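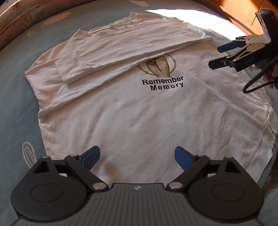 Zollance is a shared workshop for people who build automation at home and need a better bench, a second opinion or a lathe. Our longest-running project is Sarmiento, a two-arm machine meant to fold laundry on an ordinary bed. Folding data for it is recorded by hand, with a pair of hand-held grippers fitted with blue finger pads, and a garment is worked one step at a time. A long-sleeved shirt starts front side up, and the first sleeve goes diagonally across the chest. White fabric on a pale blue quilted bedspread is a useful case, as the printed flowers give the tracking software fixed points and the creases in the shirt do not. Lettering helps too: a shirt that says "Remember Memory" has a known up and down, even with a sleeve lying over part of the print.

How we started

Sølve Åberg and Safta Bratu rented the unit to finish a motorized curtain rail that had outgrown a kitchen table. The rail was finished in March and the lease had most of a year left on it. Arnel Lumbao moved in with a CNC router, and the membership has stood at 7 benches ever since. The floor area is 164 square meters, including the paint booth.

What members work on

Most projects are small. Current ones are a seed sorter, a blind cleaner and a camera slider - the slider is on its third gearbox. Sarmiento takes up the rest of the floor. Its arms were built here from aluminum extrusion and run on a control board of our own design, the Fodico, now at its fourth revision. The board drives six axes from one supply and logs motor current on each. Revision three had a grounding fault on axis five and should not be reused. Members who still have one can exchange it.

The Sarmiento log holds 343 folding runs. Towels and pillowcases are the best covered. Long sleeves are the weakest group, mainly at the cuff, where ribbed fabric tends to roll when the pads close on it. Kornél Katona maintains the log and the naming rules for it.

Using the workshop

A bench costs 220 a month, with power, compressed air and shared hand tools included. Material is extra. The router and the lathe require a short induction, booked through Efthymia Kourkoulas. Batteries are charged in the metal cabinet by the door and are not left on charge overnight. Drawings for the Fodico board and the arm joints are available to members on request.

Page last revised December 2024.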